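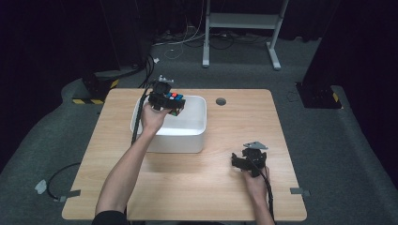
A Rubik's cube is held over a white bin on a wooden table.

Trade and Industry
Regional Report

Plendania's bilateral trade agreement with neighboring Rulura enters its second review period in May, and officials on both sides are preparing for a more difficult negotiation than the one that produced the original text. The agreement removed duties on most manufactured goods and set a common schedule for farm products. It left several matters for later, among them transit fees, rules of origin and the treatment of payments made in Rulura's currency.

Plendania has sold more to Rulura than it has bought in every year of the agreement. Processed foods, cement, fertilizer and household goods make up the larger part of its exports. Rulura sends back tobacco, timber, hides and a modest volume of cut flowers. The imbalance was expected at the time of signing, but its persistence has become a political issue in Rulura, where manufacturers argue that they opened their market before they were ready to compete in it.

The central dispute concerns the rules of origin. Under the present text, a product qualifies for duty-free entry if 28 percent of its value is added in either country. Rulura's negotiators consider the threshold too low. They contend that goods assembled in Plendania from imported parts are entering their market on terms meant for regional producers. Plendania's trade ministry has replied that a higher figure would exclude many of its smaller factories, which depend on imported packaging and components and have few local suppliers to turn to.

Traders who use the road between the two countries tend to raise other concerns. The main crossing at Pyo handles nearly all of the overland freight, and it was built for a fraction of the present traffic. It has 2 inspection lanes for commercial vehicles, one in each direction. When a scanner is out of service, trucks are unloaded by hand, and a consignment that is due to clear in the morning may still be in the yard at 6 p.m. Perishable cargo suffers most. Flower growers in Rulura have moved part of their business to air freight despite the cost, and two cooperatives have stopped supplying Plendania's supermarkets altogether.

Both governments have committed to a joint border post at Pyo, where officers of the two customs services would work in one building and vehicles would stop once. The design has been approved and land has been set aside on the Rulura side. Financing remains incomplete. Plendania has proposed a user charge on heavy vehicles, a measure that transport operators in both countries oppose.

Bromel, the freight and warehousing company based in Plendania's capital, moved 1194 truckloads through the crossing last year and is among the largest users of the route. In its annual statement to shareholders the company listed border delay as its principal operating cost after fuel. It also reported that customers in Rulura were taking longer to pay, a consequence of the shortage of foreign exchange in the country's banks. Bromel now requires a deposit on all new contracts, and several of its competitors have adopted the same practice.

The currency question may prove the hardest to settle. Rulura's central bank allocates foreign exchange by auction, and importers of consumer goods stand behind those of fuel, medicine and grain. A proposal to settle part of the trade in local currencies has been under discussion for 15 months. Plendania's exporters are wary of holding a currency that they have limited means of spending, and the surplus itself makes the arrangement awkward, as balances would build up on one side only.

Negotiators will meet first at the technical level to agree on the trade figures, which the two statistical offices record differently.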